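Nightstand

A nightstand, also called a bedside table or night table, is a small table placed next to a bed. It holds items a person may want within reach while lying down, such as a lamp, a telephone, a glass of water or a book. Most are close to the height of the mattress.

Early nightstands were often small cabinets that held a chamber pot behind a door. As indoor plumbing spread, the closed cabinet gave way in many homes to drawers and open shelves.
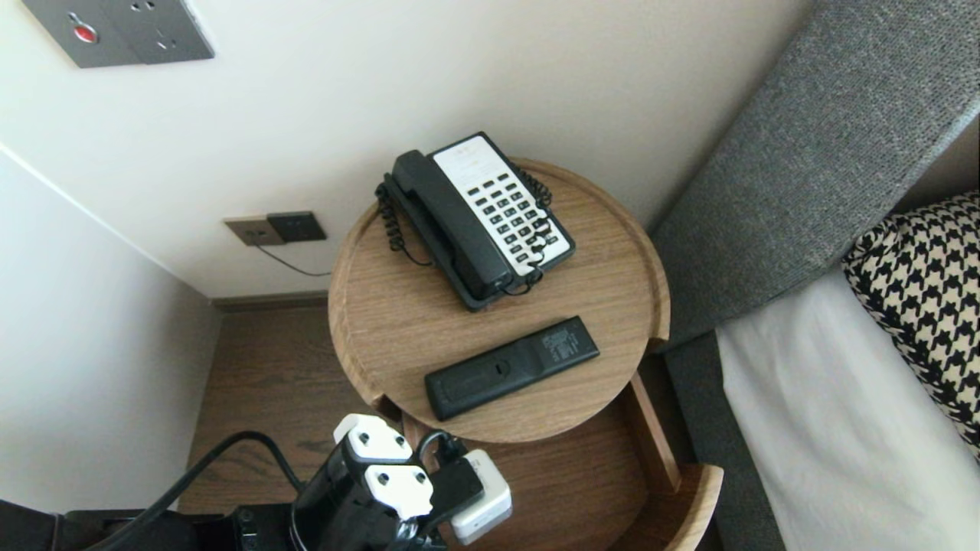
Round models take up little floor space and have no corners to bump into at night. Some have a raised rim, which helps keep small objects from rolling off, and a second shelf below the top. Wood is the most common material, though metal and glass are also used.

In hotels and care homes the nightstand is usually set near wall outlets. A corded telephone and a television remote are often kept on it, and a call button may be mounted on the wall close by.

Nightstands are sold singly or in sets of 2, one for each side of a double bed.

See also: Bedroom furniture, Coffee table, Headboard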